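Search this repository
Type / to search

# Gallusham Recipe Cards

A cleaned text collection of household recipe cards, with ingredient lines split into amount, unit and item.

Keerthana Shenoy, last edited in July

## Summary

The collection holds 900 recipe cards typed up from the card boxes of households in Gallusham and the villages along the Praltcombe road. Each card is one record. The text keeps the wording of the card as closely as typing allows, and a second set of fields holds the same ingredients in a tidy form that can be searched and sorted.

The cards were lent to the Stistmont reading room in shoeboxes, biscuit tins and, in one case, a drawer. They were typed by hand. Scans exist for part of the collection, but they are not included in this release because many cards carry phone numbers or family notes on the back.

Most of the cards are baking. After that come pickles and preserves, then soups, then a long tail of things like play dough, furniture polish and cough syrup. We left those in. They were filed with the recipes, and people who want food only can filter on the `category` field.

## Why it was made

The first use was a printed booklet. The typed files turned out cleaner than expected, so they were kept and extended. People have since asked for them for three kinds of work:

- testing ingredient parsers on text that did not come from a website
- looking at how measures changed when kitchens changed
- finding a recipe somebody's aunt used to make

The second of these needs a little care. A card tells you when it was written only if the writer put a year on it, and few did. The `era` field is a guess made from the paper, the handwriting and the appliances mentioned. Cards that give a power setting or say "nuke it" are marked `microwave`, and cards that mention a range with dampers are marked `range`. Everything else is left blank.
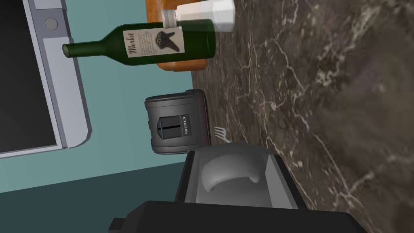
Oven temperatures are kept as written. Some cards say "moderate oven" or "hot oven", and we did not turn these into degrees. If you need numbers, there are plenty of conversion charts, but they disagree with each other by a good margin at the low end. Pick one and note which one you used.

## Files

```
cards.csv one row per card
ingredients.csv one row per ingredient line
units.csv spelling variants and the form we use
notes/ typing notes, one text file per box
CHANGES.txt
```

All files are UTF-8 with Unix line endings. Commas inside a field are quoted. Fractions are stored as plain text (`1/2`, `2 1/4`) and also as decimals in a separate column.

## Fields in cards.csv

| Field | Meaning |
|---|---|
| `card_id` | Box letter plus a running number, such as `C-014` |
| `title` | Title as written, including spelling |
| `title_clean` | Title in sentence case with spelling fixed |
| `category` | baking, preserves, soup, main, drink, household, other |
| `body` | Method text as written |
| `era` | `range`, `microwave` or blank |
| `source_note` | "From Mrs. so-and-so" lines, names removed |
| `duplicate_of` | ID of the matching card, if any |

## Fields in ingredients.csv

| Field | Meaning |
|---|---|
| `card_id` | Links to cards.csv |
| `line_no` | Order on the card |
| `raw` | The line as written |
| `amount` | Decimal, blank if not given |
| `unit` | Unit from units.csv |
| `item` | Ingredient name, singular, lower case |
| `prep` | chopped, sifted, melted and so on |
| `flag` | See below |

The `flag` field is `v` for a vague amount ("butter the size of an egg"), `m` for an amount that is missing, and `x` for a line we could not read. Lines marked `x` still have whatever could be made out in `raw`, with a question mark for each unreadable word.

## How the typing was done

Every card was typed once and checked once by a different person. Where the two disagreed, both readings went into the notes file for that box and the checker's reading went into the table. For 209 cards the ingredients had to be looked at a third time, mostly because of stains or because "t" and "T" could not be told apart. That difference matters a lot with baking soda.

We settled it by looking at the writer's other cards. Some writers cross the capital and some make it twice as tall. If there was nothing to compare with, the unit was left blank and the line flagged `v`.

Abbreviations in the method were left alone. "Bake till done" appears often and means what it says.

## Duplicates

The same recipe turns up in more than one box. We count two cards as duplicates if the ingredients match line for line after cleaning. A change of one amount makes it a separate recipe. By that rule there are 32 duplicate cards, and most of them are one lemon pudding that was printed on a flour bag. Near matches are not marked. If you are splitting the data for training and testing, split by `title_clean` first or you will have versions of the same fruit loaf on both sides.

## Measures

Cups are a problem. Older cards use whatever teacup was in the house, and newer ones use the standard cup. Nothing on the card says which. The `unit` field says `cup` for both. Please do not convert to grams and publish the result as if it were measured.

"Tin" and "can" also vary. Where the card gives a weight we kept it. A few cards name a shop brand that no longer exists, and the weight of those tins could not be found. 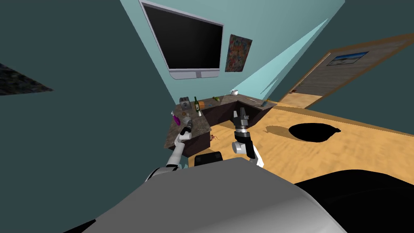 ## Known Issues

- Box F has its pages in the wrong order. Some methods may belong to the card before.
- Cards clipped from newspapers and glued down were typed only if the owner had written changes on them.
- `category` was assigned by one person. Savory scones are under baking, and cheese straws are under other. This will be fixed.
- The decimal column rounds thirds to 0.33 and 0.67.
- Titles with accents were typed without them in version 1. Version 2 restores the ones we could check.
- Canning times are copied from the cards and many are too short by present standards. Do not use them for putting up food.

## Privacy

Names of living people were taken out of titles, methods and source notes and replaced with `[name]`. A few recipe titles contain a family name that the family asked to keep, such as Nair's lime pickle. Addresses, phone numbers and notes about health were removed. If you find one we missed, write to us with the card ID and it will be taken out in the next release.

Card owners can ask for their cards to be withdrawn at any time. Withdrawn IDs are not used again, so gaps in the numbering are expected.

## Loading the data

```python
import pandas as pd

cards = pd.read_csv("cards.csv", dtype=str)
lines = pd.read_csv("ingredients.csv", dtype={"card_id": str})
lines["amount"] = pd.to_numeric(lines["amount"], errors="coerce")
merged = lines.merge(cards, on="card_id", how="left")
```

Read `card_id` as text. Some spreadsheet programs also turn `1/2` into a date when the file is opened, and saving it again will damage the file. Import the columns as text if you have to use a spreadsheet.

## License and Credit

The tables may be used and changed for any purpose if the source is named. The wording of the methods belongs to the families who wrote the cards, and they have agreed to its use on the same terms.

Please credit as: Gallusham Recipe Cards, version 2, edited by Keerthana Shenoy, Stistmont reading room.

## Corrections

Corrections are welcome, including from people who remember the recipe. Give the card ID, the line number and the reading you think is right. If you are working from your own copy of the card, say so, and we will list it in the notes for that box.

Contact: Stistmont reading room, recipe cards desk | © Gallusham Recipe Cards | Back to top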